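Part-Time Stockroom and Sales Associate
Trerninis Footwear, Bramham store

Trerninis is seeking a part-time associate for its Bramham location. The store carries canvas and casual footwear for adults and children and is the larger of the company's two shops.
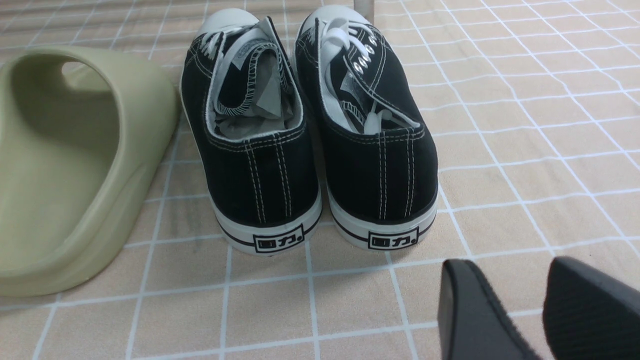
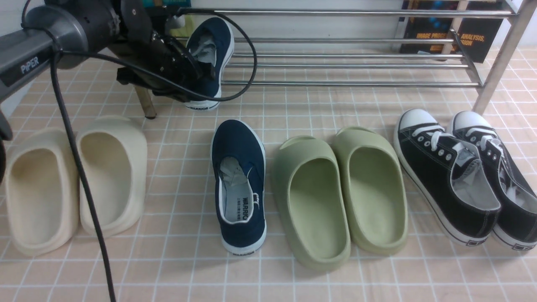 Canvas shoes remain the store's main line.

Duties

The associate will receive deliveries, shelve stock by style and size, and assist customers on the sales floor. Nearly 2000 pairs are held on site at any time, and accurate shelving is a central part of the position. The associate will also process returns and exchanges, and will cover the Rirndale shop on occasion. Mileage between the two stores is reimbursed.

Hours

The position is 20 hours per week, including every Saturday. Deliveries arrive at 7:30 a.m., and the associate must be available to receive them.

Requirements

Applicants must be at least 18 years of age and able to lift 30 pounds. Previous retail experience is preferred - training on the register and inventory system will be provided to all new staff. A valid driver's license is required for Rirndale shifts.

Pay and Benefits

Pay is hourly and depends on experience. Associates receive a store discount after 65 days of employment, along with paid sick leave.

How to Apply

Submit a resume and the names of two references to the Trerninis office, 169 Abernathy Street, or hand them in at the Bramham register. Applications will be accepted until the end of March. Only candidates selected for an interview will be contacted.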